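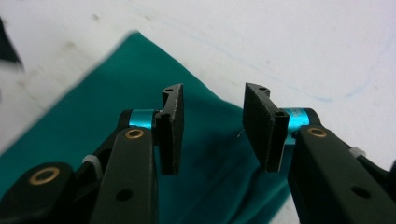
**Stokham Textile Club / Visits**

So we finally got to the Briem laundry open day, and I have to start with the folding room, because that's where I spent most of my time (and missed the free coffee, oh well). The tables are all pale white on top and every cloth shows up beautifully against them. There was a teal-green one lying diagonally across the white that I would happily have taken home for my kitchen!

Parvathi Shenoy showed us round. She told us they put 4000 pieces through on a busy day, mostly napkins and table linen for hotels, and that August is the worst month by far. Then she had us fold. I fold towels every week of my life and I was still hopeless – my corners wandered, my edges wouldn't meet, and hers took her one breath. Her trick is to lay the cloth at a slant first and smooth from the middle out, then turn it square. I've tried it at home since and my napkins do look better, though the fitted sheet remains a disgrace.

The pressing hall was loud and very warm and I lasted maybe five minutes in there. Shop at the exit sells seconds, 14 dollars a bundle, cash only. Parking is behind building 421, and the sign is easy to miss coming from the Drandari side, so go slow after the bridge.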